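Shared bench rules for two-armed robots get their first public edition

July 23, 2026

Small robotics labs now have a common rulebook for working around tabletop robots, and it's short enough to read over a cup of coffee. The Bridau Bench Guide came out this morning as a free download. It covers how to set up a two-armed workcell, how to run it with people in the same room, and how to write down what happened so that another lab can make sense of it.

The guide was put together by 8 labs and workshops over a little more than a year, with Otora hosting the drafts and the test sessions. The name comes from the town where the group first met in April of last year, in a borrowed classroom with one very tired projector.

"We all had rules already, and they were all different," said Tolera Tefera, who edited the final text. "One lab said hands off the table whenever the power is on. Another let you reach in between runs as long as you called it out. People move between labs, and they carry their habits with them. That's where you get a pinched finger."

The new text settles that question. Nobody reaches over the table until both arms are holding still and the operator has said "clear" out loud. The person reaching in repeats the word before moving. It sounds a bit like a kitchen at dinner time, and Tefera says the labs that tried it got used to it within days.

Other sections deal with plainer matters, and some of the best reading is in there. Cables hanging near an arm have to be checked through the arm's full reach, with the arm moving at its slowest speed, before the first run of the day. Overhead cameras get a second fastening in addition to the main clamp. Every operator must be able to touch a stop button without taking a step. Anyone sitting at a desk in the same room counts as being "in the space" and gets told when a session starts.

Then there's the chapter on objects, which drew the most mail while the draft was open for comment. Many labs practice on blocks and cups, and the group wanted to push people toward things found in real homes: shoes, towels, lunch boxes, bags with floppy handles. Shafiq Khondokar, who wrote most of that chapter, is a big believer in footwear. Shoes are soft in one spot and stiff in another, they come in pairs, and a robot that can sort them would be a welcome sight in plenty of hallways!

The chapter asks labs to record the starting layout of every object before each run, to note when items touch or overlap, and to keep the hard layouts in the results. A lab that reports only its tidy tables, Khondokar writes, is telling half the story.
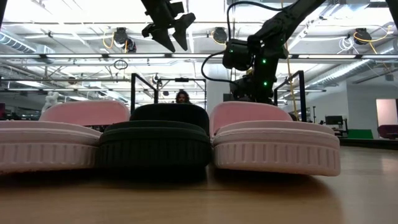
Platform slides in pale pink and dark green on the tabletop, with a gripper open above them.

To test the wording, the group logged 3,870 runs under the draft rules at different sites, including a workshop in Dernutside that repairs household goods. Poul Fogh, who runs the workshop, had never used a written procedure for his bench before. He sent back 2 pages of notes, most of them asking for shorter sentences, and nearly all of his changes went in. The start-of-day check now fits on a single card that can be taped to the edge of a table.

Following the guide is voluntary. There's no certificate and no fee, and labs are free to add stricter rules of their own as long as they mark them as additions. The group does ask that anyone who publishes results under the guide name the edition they used.

A teaching version is next. Rafsan Liyanage is preparing it with Ranasinghe, a training center that plans to use it with its evening classes, and Tín Triệu is working on translations. Readers can send in corrections through the download page, and the editors say they want to hear about close calls as much as typos. Close-call reports can be sent without a name or a lab attached.

A second edition is planned once the first round of reports has been read. Printed copies of the start-of-day card, 1,000 in all, will go out free to labs and schools that ask for them.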